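Subject: Re: [quilts-and-covers] duvet insert keeps bunching up
From: Catarina Quintela

Vasco Carrilho wrote:
> Washed my Siletti cover for the third time and the insert slides
> to the foot end every night. Corner ties are useless. Anyone tried
> the Onell clips? Also is it OK to wash at 140 or will it shrink more?

Hi Vasco, quick one before I run out the door —

Clips: yes, had the Onell ones, 9 bucks for the set. Held fine but you feel them if you kick. Ended up sewing twill tape loops on the insert and longer ties inside the cover. Took me one evening. Haven't had to fix it since December.

Do measure your insert first though. Mine was sold as a full and came out way narrower than the cover, no tie is going to help with that. Extra ties halfway down each side made the most diference, more than the corners.

Washing — no, not 140. Cold, inside out, buttons done up. Low dryer, take it out a bit damp and pull the seams straight by hand. The Matlala cotton ones shrink worse in my experiance, the Siletti not so much.

Iron only if you have guests lol. I don't.

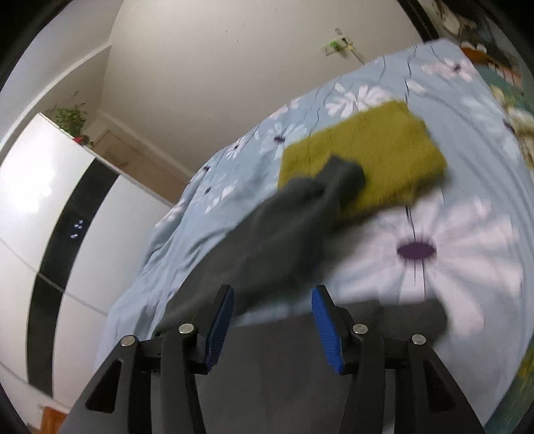
Light blue floral cover, on the bed

Can mail you some twill tape if you want, I bought way too much. Send me your adress off list.

Catarina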